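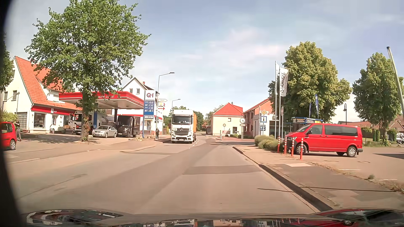 Jade Gosselin wants to know why the road through her town looks like an old pair of jeans, with patches all over it, and whether the people who fix it have ever thought of buying a new one.

They have, Jade. Then they saw the price.

A road is a sort of layer cake, only worse to eat. At the bottom is packed dirt. Next comes crushed stone, and on top goes asphalt, a sticky black goo called bitumen mixed with more stone. New asphalt is very dark. Sun and tires turn it paler every year, so a repair hardly ever matches what's around it. If you see a rectangle in a different shade, somebody probably dug there. They may have been after a water pipe, or a cable, or a crack that had grown up into a hole.

Heavy trucks do most of the damage. A truck squashes the road far harder than a car does, and the road remembers. Water gets into the cracks, freezes in winter, swells up and pushes. By March you have potholes, and grown-ups saying words they'll deny later.

Now for the paint. Lines are how a road talks to drivers, since it can't shout.

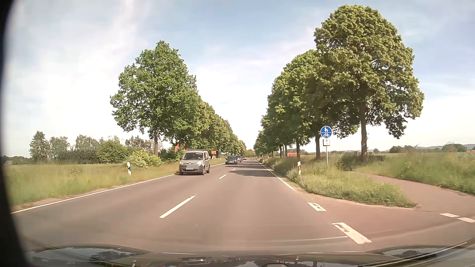

A broken line down the middle usually means you may cross it to pass, if nothing is coming. (Something is usually coming.) A solid line along the side says the road stops here and the grass begins, a thing you'd think people would notice. Where a side road joins, the solid line often changes into fat white blocks, so drivers know there's a gap where somebody might pop out.

Paint wears away too. Tires rub it, snowplows scrape it, and one day a crew has to come back and do it all over again. Many crews mix tiny glass beads into the paint. At night the beads bounce headlight beams back at the driver, and the line seems to glow.

Try this on your next walk: pick a short piece of sidewalk beside a road and look for patches. Solange Perron, age 9, found 7 on her street and named the biggest one Zacharias. Stay on the sidewalk while you look. Zacharias isn't going anywhere.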